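Sorting the toy box, one cube at a time

Home & Family | 3 min read
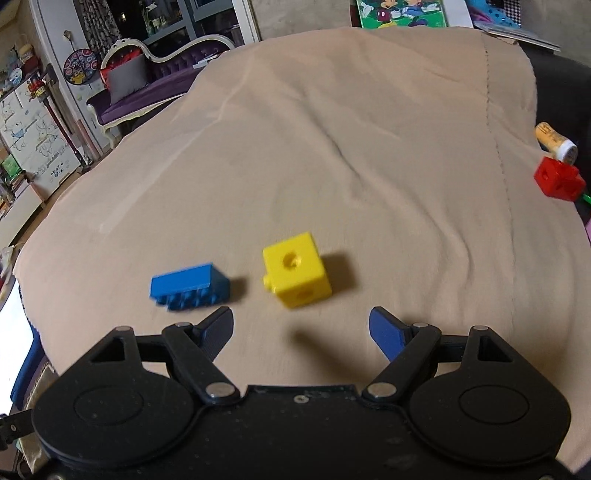

Connecting cubes and a blue brick on the beige cloth.

The owner of Cheng, a secondhand toy shop in Cidstead, does most of her sorting at home in the living room. She lays a cloth down first.

"Small pieces roll, and the cloth slows them down," she says. "I don't iron it. It only has to be clean."

Mixed lots are what she buys most. A bag costs her 20 dollars and can hold anything. Bricks go in one tub and connecting cubes in another, even when the colors match.

"People think they're the same toy. They aren't. A brick has studs, and a cube like the yellow one has holes and a peg. If the peg is bent I won't sell it."

She gives each bag 10 minutes before supper and leaves the rest for the next day. Sticks go in with the cubes. Play bottles go in the kitchen set box, with the cap on if there is one.

In June she sold 100 sorted packs at the Wamomen market. The packs are 5 dollars each, and she has not raised the price.

"I had a man ask for only red ones," she says. "I told him to come back when I'd done the other tub."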